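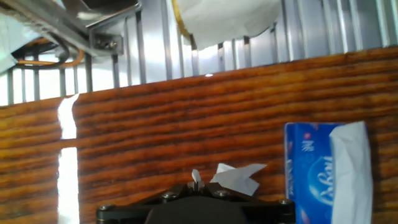

Stories > Short fiction > The Drunard Bus

Last updated: Nov 8, 2024

Missed the 824 again. Kelly ran anyway, bag banging on her hip, past the chip shop, past Treloar's. Gone. Tail lights going up the hill towards Drunard.

– You'll want the next one, said the old man in the shelter. Roland Sowerby. Taught her maths once. Didn't know her now.

– When's that?

– 45 minutes. If it comes.

She sat. Rain coming sideways. In her pocket the letter from Hulme, opened and shut so often the fold had gone soft. Her dad's writing, all leaning over. Come before December, it said. Nothing about why. £700 in the envelope, in twentys, and she hadn't spent a penny.

– Going far? said Roland.

– Storkton. Then the train.

– Family?

She thought about it. Twelve years and then a letter.

– Dunno yet, she said.

He nodded like that was an anwser. Gave her half his sandwich. Egg. They ate and watched the road, and when the headlights came round by the church it was early, and she was on her feet before he'd even got his stick.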